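Call for participants: help us teach a robot to learn from its own practice

Wada Lab, Brendstead Institute
Paid sessions, no experience needed

We are looking for 17 people from in and near Brendstead to join a study at our lab this spring. If you have ever watched someone struggle to pick up the last pickle in the jar and wanted to reach over and help, you may be just the person we want to hear from. You don't need to know anything at all about robots, programming or math, and we do mean that. Some of our most useful sessions so far have been with people who had never stood in the same room as a robot arm before.

A few words about the work, for those who like to know what they are signing up for. Our project is called Kemel, and it asks how a robot can get better at picking objects out of a bin by trying again and again, with only a little guidance from a person. The usual way is to show the robot a very large number of examples, each one carefully labeled. Ours starts with a much smaller set — 300 grasps — and then lets the arm practice by itself, keeping track of what it tried and what happened. In our last round the arm made 3850 attempts on wooden blocks, and the part of the method that surprised us was how much it gained from a handful of short human comments along the way. We would now like to find out whether comments from many different people help as much as comments from the two of us, who have been staring at blocks for far too long to be typical of anybody.

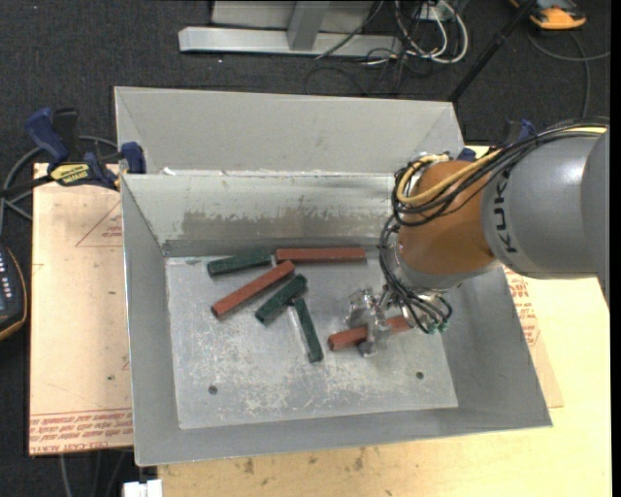

The Kemel setup: KUKA arm and gripper over the metal bin, with green and reddish-brown blocks.

Each participant comes in for one session of two hours. You will sit at a desk beside the work area, outside the marked safety line, and watch the arm attempt grasps on a screen and in person, whichever you find easier. After each attempt you will tell us, in your own words or with a simple rating, whether you think it was a good try and what you might have done differently. There are no right answers, and it is perfectly fine to change your mind halfway through. We will stop for a break in the middle, with coffee, tea and usually something from the bakery downstairs. You will not be asked to control the arm or to put your hands in the bin.

You can take part if you are 18 or older, can read and speak English comfortably, and can see a screen at desk distance (glasses and contacts are fine, of course). We would especially love to hear from people who work with their hands: cooks, gardeners, warehouse staff, knitters, mechanics, parents of toddlers. Please don't apply if you have taken part in one of our earlier studies, as we need fresh eyes for this one.

We pay $200 for a completed session. If you need to stop early for any reason, you will be paid for the time you gave us, and you won't have to explain why. We record your voice and your ratings but not your face, and your name is kept apart from everything you say.

Sessions run through April, with morning starts at 9:30 and afternoon starts at 2:00. The lab is on the ground floor of the Zallow Building and has step-free access from the parking lot. The arm makes a steady humming noise when it moves — let us know if you would like ear protection and we will have a pair ready.

To apply, write to Zaid Tarawneh at the Wada Lab with your name, a few times that suit you, and a line or two about what you do all day. Questions about the research itself can go to Shigeru Kikuchi, who leads Kemel and is always happy to talk about it at length. We reply to every message, normally within a few days.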